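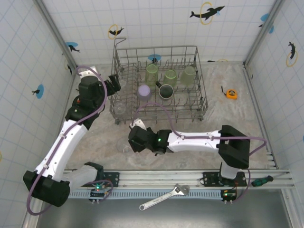 Open studios at Zerkholm, October 2021

I'd been meaning to get out to Zerkholm for years, and the open day at the Hanley building finally got me on the train. Vetudance, the dance and film company that has its home on the upper floors, had opened up everything: rehearsal rooms, edit suites, the costume store, even the little projection booth with its ladder. I stayed until they started putting the chairs away.

The building used to be a furniture warehouse, and the company has kept a lot of it. There's a freight elevator you can ride up in (slow, very loud, great fun) and the big studio still has its loading hatch, which they open in warm weather so the dancers can work with the street noise coming in. The sprung floor went in over the old concrete. You can feel the difference the second you step onto it, and yes, we were all allowed to bounce.

At 11 we got to sit in on an open rehearsal of Zawadzka, the new piece for camera. I loved this. Two dancers worked through one short passage over and over, a slow slide down a wall that turns into a kind of handshake, while the camera operator learned the move right along with them. She was as much a part of the choreography as they were! On the third or fourth go she dropped to her knees a beat early and everyone liked it better, so it stayed in. The sound was only breathing and sneakers. I hope they keep some of that when the music gets added.

Upstairs in the edit suite they showed us the same passage cut two ways, one in long takes and one chopped up small. The editor told us the shoot so far has given them 213 takes to choose from, and that the finished film will probably run under half an hour. I liked the long version. The woman next to me liked the other one, and we argued about it happily all the way down to the costume store.

I could have spent the whole day in there. Rails and rails of gray wool, a coat made with three sleeves for a duet, shoes with the soles sanded thin. Each item has a handwritten tag with the name of the piece and the repairs it's had, and some of those tags go on for quite a while.

The afternoon screening was in the black box downstairs, 146 seats and every one taken, with people on the steps as well. They ran five shorts from the back catalog. My favorite was the oldest, a solo shot in an empty swimming pool, where the dancer keeps vanishing into the deep end and you wait - longer than is comfortable - for her to come back up the slope. The print was scratched and the color had gone a bit pink, and I didn't mind at all.

A few practical notes if you go next time. The station is a 2 mile walk and the path along the canal is much nicer than the road. Booking for the rehearsal slots is separate from the general ticket, and I nearly missed that. Wear socks you don't mind people seeing, as shoes come off for the big studio. The café does a very good leek soup and closes at three.

Zawadzka should be finished in the spring, with a first showing in the same black box. I've already signed up for the mailing list.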